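Inicio > Docencia > Robótica aplicada > Apuntes > Tema 5

Tema 5. Buenas prácticas y normas en células bimanuales de mesa

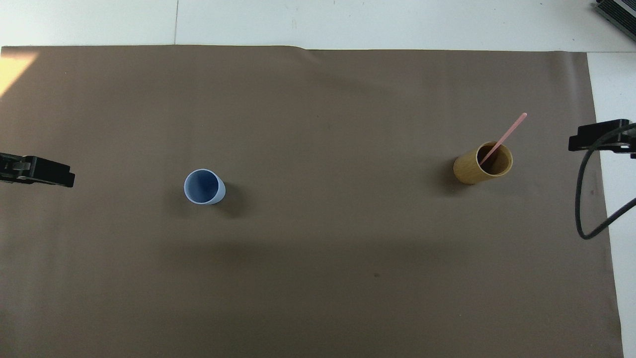

¿Qué documento debe existir antes de energizar por primera vez una célula bimanual de mesa?

La evaluación de riesgos de la aplicación completa, firmada y con fecha, en la que figuren los brazos, los efectores finales, los objetos que se manipulan, la mesa y las personas que pueden acceder a ella. La declaración del fabricante del brazo no la sustituye.

5.1 Marco normativo

La referencia general es ISO 12100, que fija los principios de diseño y el proceso de evaluación y reducción del riesgo en máquinas. Sobre ella se apoya ISO 10218, dividida en dos partes: la primera se dirige al fabricante del robot y la segunda al integrador de la aplicación. Para la operación colaborativa se ha empleado además la especificación técnica ISO/TS 15066, con sus límites biomecánicos de contacto. El alumno debe consultar siempre la edición vigente en la biblioteca; estos apuntes no reproducen el articulado.

Las partes de seguridad del sistema de mando se tratan en ISO 13849-1 (niveles de prestaciones) y la parada de emergencia en ISO 13850. El equipo eléctrico de las máquinas corresponde a IEC 60204-1.

Un error frecuente en los informes de prácticas es escribir «robot seguro» o «robot colaborativo» como si fuera una propiedad del brazo. Se evalúa la aplicación. Un brazo de baja potencia que sujeta una herramienta cortante requiere el mismo análisis que cualquier otra máquina con un filo en movimiento.

5.2 Delimitación de la zona de trabajo

La zona de trabajo se define en coordenadas de la mesa, con un origen único para ambos brazos. Se distinguen tres volúmenes:

a) Volumen alcanzable. Todo punto al que puede llegar alguno de los dos efectores finales.
b) Volumen operativo. Subconjunto en el que se autoriza el movimiento durante la tarea, impuesto por software.
c) Volumen compartido. Intersección de los volúmenes operativos de ambos brazos. Exige una regla de prioridad por escrito.

El límite por software se considera medida de reducción del riesgo únicamente cuando lo ejecuta una función de seguridad con el nivel de prestaciones requerido. En caso contrario se anota como medida funcional y no se le atribuye reducción alguna en la tabla de riesgos.

La superficie se cubre con un material mate y de color uniforme. En la mesa de prácticas se usa papel marrón, que deja al descubierto una franja de tablero blanco en la parte superior y otra a la derecha. El papel se fija de modo que no se desplace con el arrastre de los objetos. Los pliegues del borde se admiten si quedan fuera de las posiciones de agarre; un pliegue bajo un objeto altera su altura de apoyo y obliga a repetir la colocación.

5.3 Posición de espera

Antes de cada ensayo, ambas pinzas se sitúan en los laterales de la mesa, orientadas hacia el interior y sin contacto con ningún objeto. La posición de espera se almacena con nombre y versión. No se acepta una posición alcanzada a mano y no registrada.

Requisitos de la posición de espera:

- Ninguna articulación a menos de 5 grados de su tope mecánico.
- Trayectoria de salida hacia el centro sin cruce con la del otro brazo.
- Espacio suficiente para que el operador coloque los objetos sin introducir la mano entre los dedos de la pinza.
- Movimiento inhibido mientras el operador tenga las manos sobre la mesa.

La inhibición se obtiene mediante el dispositivo de validación o mediante parada supervisada. Pulsar «pausa» en la interfaz del programa no equivale a ninguna de las dos.

5.4 Objetos de ensayo

El ejercicio de referencia emplea un vaso azul claro, vacío, y un vaso cilíndrico de tono madera con una pajita rosa en su interior. Cada objeto plantea un caso de agarre distinto. En el primero, la pinza izquierda debe aproximarse a una pared lisa con borde redondeado. En el segundo, la pajita sobresale inclinada por encima del borde e invade el espacio de aproximación de la pinza derecha, por lo que ha de incluirse en el modelo de colisión aunque no sea el objeto que se agarra.

Reglas generales:

- Los recipientes se ensayan vacíos. El uso de líquidos requiere una evaluación aparte, con atención al equipo eléctrico próximo.
- Se excluyen el vidrio y la cerámica en las sesiones de alumnos.
- Todo elemento esbelto o flexible se declara en la ficha del ensayo.
- Un objeto dañado se retira y se sustituye por otro de la misma referencia. No se repara con cinta.

La ficha utilizada es la del cuaderno Margaritis, apartado B. La disposición inicial se describe respecto al origen de la mesa, nunca con expresiones como «cerca del borde».

5.5 Cableado

El cable de la pinza derecha describe un bucle holgado sobre la zona del papel y vuelve a salir por el mismo lado. Un recorrido de este tipo debe comprobarse en toda la carrera del brazo y no solo en reposo. Se verificará lo siguiente:

- El bucle no entra en la trayectoria de los dedos ni puede engancharse en un objeto.
- El radio de curvatura se mantiene por encima del mínimo indicado por el fabricante del cable.
- El conector no soporta tracción en el punto de máxima extensión.
- La holgura no permite que el cable arrastre objetos de la mesa.

En el protocolo Tukberg la inspección del cableado se repite cada 500 ciclos y después de cualquier colisión, aunque el brazo se haya detenido correctamente. El resultado se anota con el contador de ciclos en el momento de la inspección.

5.6 Iluminación

La luz lateral produce zonas claras y sombras de los objetos sobre el papel. Ambas son fuentes conocidas de error en la segmentación: la sombra de un vaso puede incorporarse a su contorno y desplazar el centro estimado. Se exige anotar la dirección de la luz dominante y mantenerla durante toda la serie. Si entra luz natural por un lado, la serie se divide por franjas horarias.

Ninguna función de seguridad puede depender de la cámara de la tarea. Su fallo debe conducir, como máximo, a un agarre fallido.

5.7 Registro

Cada ensayo genera una entrada, haya terminado o no. La serie Vevo de este curso consta de 2,539 entradas, de las que 1,017 corresponden a ensayos con dos objetos. Las entradas abortadas se conservan con su código de causa. Borrarlas invalida la serie.

Contenido mínimo de la entrada: identificador de la célula, versión del programa, versión de la posición de espera, ficha de objetos, operador, resultado, código de causa y observaciones. Las modificaciones posteriores se hacen por adición, con fecha y sin sobrescribir el valor original.

5.8 Ejercicio

Redactar la tabla de riesgos de la célula descrita en este tema, limitada a la fase de colocación de objetos por el operador. Indicar para cada peligro la situación peligrosa, la medida adoptada y el riesgo residual. Extensión máxima, dos páginas. Entrega el 29 de enero en el casillero del laboratorio Trurkent. Las tablas copiadas de un manual de fabricante se devuelven sin calificar.

Apuntes relacionados
Tema 3. Sistemas de coordenadas y calibración de mesa
Tema 4. Efectores finales: pinzas paralelas
Tema 6. Validación de paradas y tiempos de respuesta
Anexo B. Ficha de objetos Margaritis
Anexo C. Códigos de causa de la serie Vevo

Este sitio utiliza cookies propias para mantener la sesión y elaborar estadísticas de acceso. Aceptar | Rechazar | Configurar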